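Print this page | E-mail this page

Listening to Jazz, Week 3: The Piano Trio and the Walking Bass
Notes for the evening class, instructor Zahira Ong

Welcome back, everybody, and thank you for the lovely talk last week -- I went home humming. Tonight we stay with small groups, and I'd like you to spend most of your listening time on the bass, even though the piano will keep tugging at your sleeve (it always does!).

A walking line puts one note on each beat, four to the bar, and mostly moves by step. Try singing along with it, even badly, even in the car. Once you can hum it through a whole chorus you'll start to hear where the chords change, and the piano solo on top will make a good deal more sense than it did before.

Our main piece is "Gamitz" by the Stellan Magnusson trio. It's a 12-bar blues, taken slowly, and the bass plays "in 2" for the first two choruses, with just a couple of long notes to each bar. Then it begins to walk, and to my ears the whole room seems to lean forward. Listen for the drummer moving from brushes to sticks a little after that.

For contrast, play "Ollell" from the same album. It's a waltz, so you'll be counting 3, and the bass has far more space to wander.

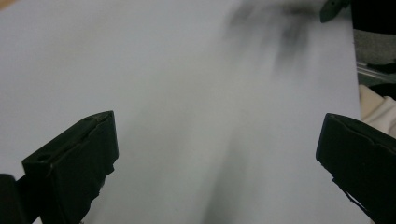
Gerasimos Galanis wrote to me after the spring class that he hears no real walking on "Gamitz" until the fourth chorus, and that what comes before is still half in two. I've gone back and forth on it, and would love to know what you think.

For May: bring a ballad you like, and 300 words on what the bass is doing in it.

Questions: see Zahira Ong after class | Copyright Zahira Ong | Back to top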